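Workshop notebook | Filed under: Studio, Talk show set
2 min read

23 May 2019

Grinenwood have moved the first recording of the chat show to July, so we have a bit more room than we thought. Notes from today so that whoever is in tomorrow can carry on.

Guest sofa. The Bekov one squeaks. Tried it with two people sitting and leaning forward, and both lapel mics picked it up. Tightened the back legs, no change. The noise is from the middle rail. Will try felt between rail and frame. If that fails we go back to the two armchairs from the pilot, which the host liked better anyway.

Audience seating. The plan says 300. With the band platform where it is now we lose the end of the front row on the left, and the sight line from row 7 back is blocked by the monitor. Moved the monitor 87 cm towards the desk. Better, still not right from the aisle.

Desk. Top sanded and given a second coat. The producers want room for a mug, cards and a tablet, and nothing with a logo. Michalski quoted 349 for the new front panel, delivery included. I have said yes.

Walk-on. The door sticks on the guest's side. An actress in heels and a long dress is not going to shoulder it open, so I have planed the edge and put on a lighter handle. The step down is still too deep. Make a half step, paint it the same grey. 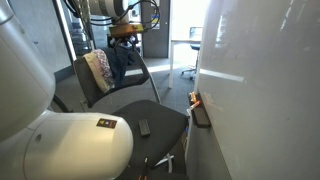
White arm, warning label on the lower housing, cables looped at the mounting block.

Wondska rang about the opening titles. They want the host's signature traced from a clean copy, black pen on white card. I have asked the office for one.

To do: felt for sofa, half step, ring the band about the platform, find the spare key to the green room.

2 comments | 0 shares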